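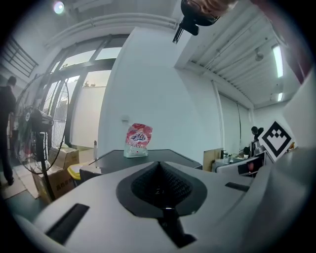 A red and white printed bag stands upright on a dark, flat-topped unit in the Skurgate utility room.

Skurgate utility room enters second stage of fit-out

2022-07-31

Work on the ground-floor utility room at Skurgate has moved to its second stage, with furniture and household supplies now being assigned positions ahead of the installation of fixed shelving. The room covers 26 square metres and has been used for general storage since the building changed hands in March.

The fit-out is managed by Golteo, which also prepared the layout drawings. Under the current plan the room is divided into three zones: dry goods and cleaning supplies, small appliances, and packaging held for recycling. A clear path will be kept between the door and the windows.

Liam Cheetham, site coordinator for Golteo, said low furniture had been selected for the supplies zone so that the wall outlets would stay accessible.

"Anything tall goes on the return wall. The low units can sit under the outlets without blocking a plug," he said.

Flexible packs are to be stored upright in a single row, with the printed face to the front. Cartons and tubs will be kept at floor level until the shelving arrives. The brackets, supplied by Clasureck, are rated for the loads set out in the drawings and will be fixed to the white-painted wall only.
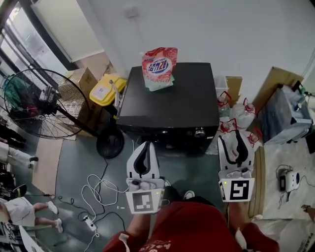
Low black cabinet with a pouch of laundry detergent on top. A standing fan is at left and a white power strip is on the floor.

Cable management is listed as the main outstanding item. The layout calls for power leads to be run along the skirting in surface-mounted trunking, and for the fan to be moved to the appliance zone with its lead on the wall side. Flattened cardboard will go to the recycling bay and is not to be stored behind appliances.

No changes are proposed to the windows, the ceiling light or the high-level pipe. The grey floor will be retained and cleaned once the furniture is in its final position. An earlier proposal to paint it was withdrawn on the grounds of drying time.

Electrical work will be carried out by Dumlao over two days. The shelving crew is booked for the five days following, and tenants will not have access to the room during that period. Detergent and other supplies can be collected from the front office in the meantime.

A revised layout drawing is on display at the front office.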